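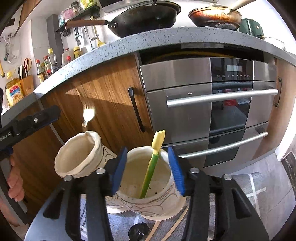 Abubakar – style and travel editor, Skirnora

Packing for a week away: your outfit questions, answered

Got a pile of these after the September newsletter so putting them all in one place. Will add more when I get a minute.

How many outfits do I really need for 7 days?

Fewer than you think. Four bottoms, five tops, one dress or one nice shirt, one layer. Everything has to go with at least two other things or it stays home. I did a week on less than that and was fine.

Do you still use the Pliditz carry-on?

Yes. Two years in. One zipper pull is gone, replaced with a key ring. Would buy again in the dark green, skip the white, it shows every scuff.

What do you wear on the plane?

Wide knit pants, tee, big cardigan, sneakers. Same thing every time. Long flights I add a scarf that doubles as a blanket. No jeans past three hours. No new shoes ever.

Linen wrinkles. Why do you keep recommending it?

It does wrinkle. I like it wrinkled. If you don't, get a linen and viscose mix, or hang it in the bathroom while you shower and smooth it down with your hands. Gets you most of the way. Don't pack a travel steamer, they're heavy and mine leaked on a silk skirt.

Is the Pruno wrap dress worth the money?

For me yes. You can wear it over a swimsuit at lunch and with earrings at dinner. Runs long – I'm 5'4" and had it hemmed. The rust color is much more orange in person than on the site, so order early enough to send it back. A few of you asked about the belt, it comes with the dress but is kind of flimsy. I swap in a leather one.

One pair of shoes or three?

Two, plus whatever's on your feet. Flat sandals you've already broken in, and something with a closed toe. Heels only if there's a wedding.

How do I look put together in beach photos without trying so hard?

One color head to toe. Or all white with a tan bag. Sunglasses that fit your face, a proper hat, done. Most of the celebrity vacation looks people send me are just that: a good shirt, sleeves rolled, half the buttons open.

My hat always gets crushed. Help?

Wear it or stuff it. Fill the crown with socks, put it upside down in the middle of the case, pack soft things around the brim. Straw that's already bent can be steamed over a kettle and pressed flat under a book overnite. Careful with your fingers.

What did readers vote for in the beach bag poll?

2,631 of you voted, thank you! The big woven tote won by a mile. Plain canvas came second. The clear plastic one got 534 votes, which surprised me, but ok.

Can I wear shorts to a nice dinner?

Depends on the place. Tailored, knee length, with a real shirt – ususally fine at a beach restaurant. City hotel dining room, bring pants. Call and ask if you're not sure, they get that question daily.

Jewelry – bring it or leave it?

Bring the stuff you wouldn't cry over. Small hoops, one chain, one ring. Keep it in a pill box in your hand luggage. Nothing good goes in a checked bag.

Where's the full packing list?

It goes out in the Thursday email. Roughly 3,200 people get it now. If it isn't in your inbox check the promotions tab, then sign up again using the box on the home page.

Do you get paid for the things you mention?

Sometimes, and it says so at the top of the post when I do. Nothing on this page is paid. Bought the suitcase and the dress myself, dress was on sale.

Can you do one of these for cold weather?

Working on it. Coats, boots, how to fit a sweater in a carry-on. Send questions through the contact form, please not in the comments, I lose them there.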